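Wistach Opens Its Doors for a Second Year of Free Computer Refurbishing

April 11, 2026 -- I'm so happy to finally get this one out! Wistach, our little repair shop, is taking in old desktop towers again, and this year we want to get 600 of them cleaned up and back on desks in homes and classrooms. Last year we managed almost 300, and my back still remembers it.

If you have a tower sitting in a closet, bring it over. We don't mind dust, and we don't mind if it hasn't been switched on in years. Every machine gets opened up, the old drive gets wiped or pulled, and anything past saving goes for parts (fans, power supplies, memory, the lot). I have a soft spot for the Dells with the blue plastic drive carriers, and I'll happily chat about them for longer than you want.

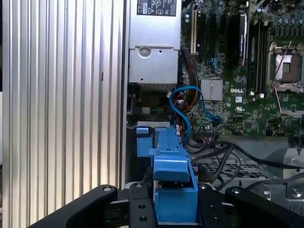 Marama Tawhiri wanted to know what happens to the family photos on a drive, and said she'd held on to two old computers for that reason alone. Fair question, Marama! Ask at the counter and we'll copy your files to a stick before the wipe, for 10 dollars.

Drop-off runs through the end of the month at the side door. Please leave monitors and printers at home this time -- we ran out of shelves in February. Keyboards are fine, cables are very welcome.

Contact: Clem McKinnon, Wistach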